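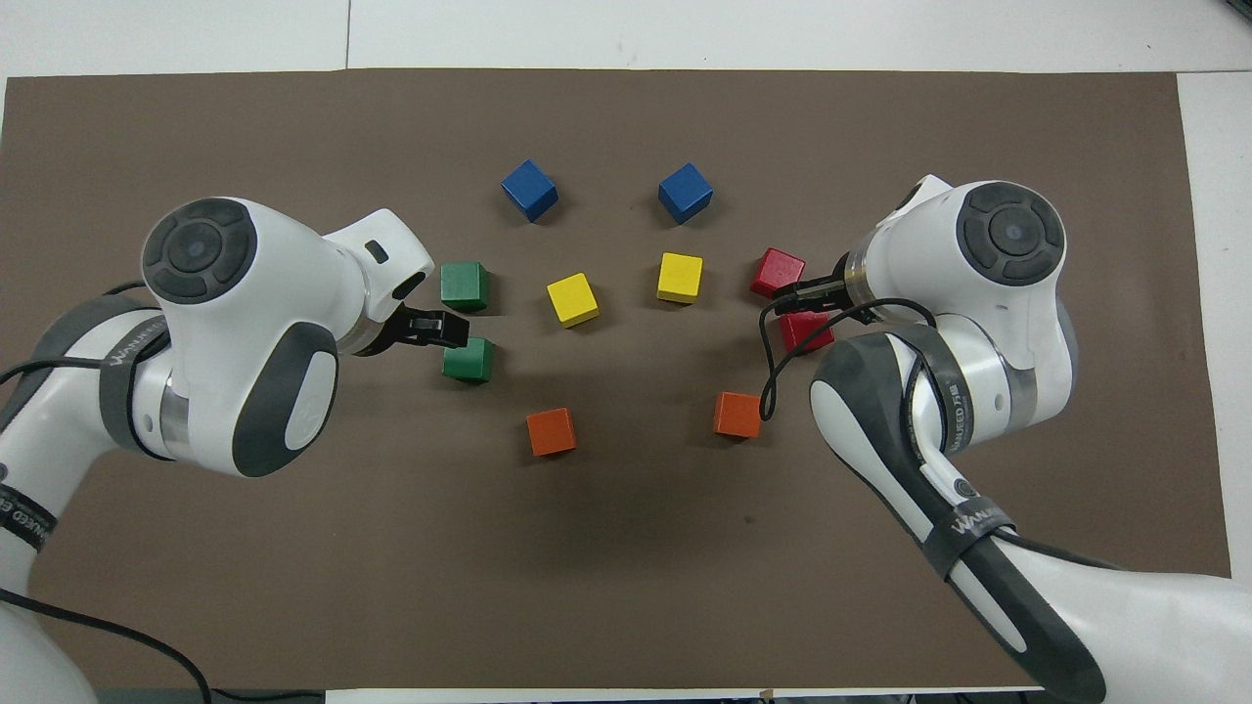
By Si-eun Kwak
Filed under: Biology help, Questions you keep sending me

I've been running the Trorngate study pages for a while now, and every August my inbox fills up with the same questions about cells and membranes. So I've put my answers in one place. If yours isn't in the list, send it in and I'll try to add it!

What is osmosis, in plain words?
It's water moving through a partially permeable membrane, from the side where the solution is more dilute to the side where it's more concentrated. If you only learn one line from me, learn that one. Examiners like the words "partially permeable", so please write them out in full.

Is osmosis the same as diffusion?
It's a kind of diffusion, yes, but we only use the word for water crossing a membrane. Sugar spreading through your tea is diffusion. Water going into a raisin you've left in a bowl overnight is (mostly) osmosis.

Does osmosis need energy?
No. The cell doesn't spend anything on it. Active transport is the one that needs energy from respiration, and it can move things from low concentration to high.

What do turgid, flaccid and plasmolysed mean?
All three are about plant cells. Turgid means full of water and pushing firmly against the cell wall. Flaccid means it's lost some water and gone soft. Plasmolysed means it's lost so much that the membrane has pulled away from the wall. I used to mix up the last two all the time, so don't feel bad if you do.

Why don't plant cells burst?
The cell wall holds them in. Animal cells haven't got one, so a red blood cell dropped into pure water swells up and pops — the proper word is lysis.

My potato practical went wrong. What did I do?
This is the big one, I've had 83 emails about potatoes! Nine times out of ten it's the drying. Blot every piece the same way before you weigh it, because a film of water will easily hide a small change in mass. Cut all your pieces from the same potato too, and take the skin off. Mal-soon Bae, who taught me this stuff years ago, made us redo the whole thing if we squeezed them.

Why do we use percentage change in mass?
Your pieces never start out exactly the same. Say one goes from 4 g to 5 g and another goes from 2 g to 3 g. Both gained a gram, but the first went up by 25% and the second by 50%. Percentages let you compare them fairly.

What does it mean where my graph crosses zero?
At that concentration there's no overall gain or loss, so the solution matches what's inside the potato cells. Water is still moving both ways, mind you — it just balances out. Lots of people write "the water stops moving" and lose the mark.

Do I need water potential?
Depends on your course. If you do, pure water is zero and everything you dissolve in it makes the number more negative. Water goes towards the more negative side. A cell at -900 kPa will pull water in from a solution at -400 kPa.

Can I print this for my class?
Go ahead, just leave my name on it. The Vornholm worksheets aren't mine though, so you'd need to ask them.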